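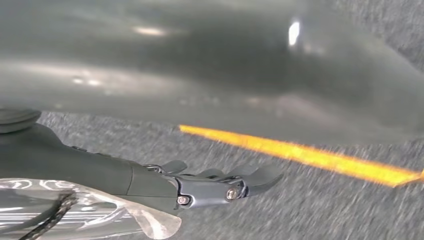 2 min read

Triltix is a grasp planner from Zirkolska, and it would like you to know it is easy. Setup ate my July. The wrist view is treated as a helpful hint, and with motion blur like mine I see why.

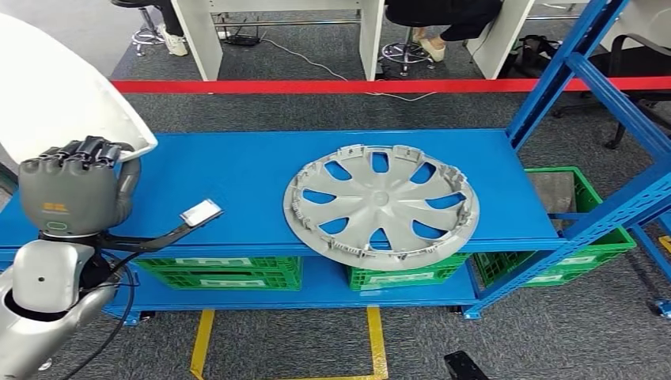

Issue 3174

For a hubcap on a blue shelf the head camera does the heavy lifting. The planner offers 1000 candidate grasps and is proud of every one - I'd have settled for a good one. The replay tool is lovely, though, and I'd pay for it alone.

Comments

unddale_ops: Did you turn off smoothing?

gripe2791: Same July here. Keeping it anyway.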